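Hydration Before Training in a Student Wheelchair Basketball Squad
Project report by Bülent Yurt and Eylül Özkan

1. Background

The Wastness squad trains in the evening, from 6:30 pm until 8:00 pm, and most players come straight from class. Our coach had noticed that passing and pushing speed dropped off in the last part of practice. We wanted to find out if players who drank more before training kept their sprint times closer to their first result.

2. Method

Twelve players took part over 2 training blocks in January. In the first block they drank as they normally would. In the second block each player drank 499 ml of water in the hour before warm-up. We used the Gruvatex measuring bottle, which has fine enough marks to read that amount. Sprints were timed over 20 meters at the start and end of each practice in the Aydoğan hall.
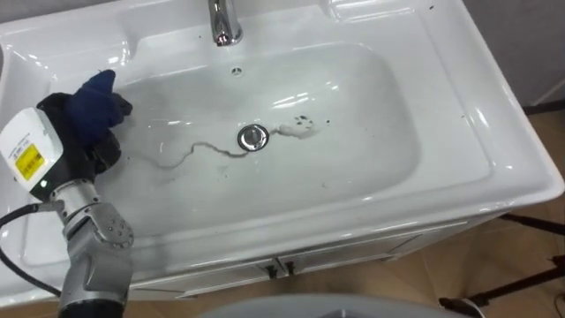
Players kept their own log of how much they drank and when. The log had a line for each drink and a line for anything poured away, so that leftovers would not be counted as drunk. Players often filled and emptied bottles at home, and a sink gives no reading afterward. A basin with a thin dark streak running toward the drain and a foamy smudge on the other side shows that something was left behind, but not how much. For that reason players had to read the bottle before emptying it. Logs with a missing reading were left out.

3. Results

We collected 70 complete logs. In the first block the final sprint was slower than the opening one for most players. In the second block the gap was smaller for eight of the 12, the same for three, and larger for one, who had changed to a different chair. The guards improved more than the centers.

4. Problems

The second block came after the first for everyone, so some of the change may be due to fitness. The hall was also colder in the first block. Two players used their own Flastelano bottles for a few days, and we converted those readings by hand.

5. Next steps

Eylül will repeat the sprints with the order of the blocks switched for half the squad. Bülent will add heart rate to the log sheet.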